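Advertising in the Skirkerberg Notice Sheet – Frequently Asked Questions

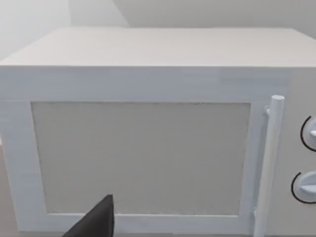 White microwave oven, front view

Who receives the sheet?
It goes to 3,005 homes in Skirkerberg and Limow. Shops and surgeries can ask for extra copies for their counter.

How often does it come out?
We print 4 issues in a year. The first one of this year is January 2022.

How many words can I put in a small advert?
Up to 40 words are included in the price. A telephone number counts as one word, an email address also.

Can I sell household things?
Yes. Private sellers in the delivery area pay nothing for one item per issue. Please write the price, and tell us when the item is sold, so we can take it out.

Can you help me with the design?
Nithin Kulkarni makes the layout for all trade adverts. One correction is included, and he will send you a proof by email before printing. If we do not hear from you in eight days, we print it as it is.

May I choose the page?
Only for half page and full page. The back cover is booked until October – please ask Lakshmi Annamalai to put you on the waiting list.

Do you accept loose leaflets?
Yes, up to A5 size. They must be at our office in Enda before the printing day, packed in bundles and with your name on each bundle.

How do I pay?
By bank transfer or by card at the office. Trade customers receive an invoice together with the proof.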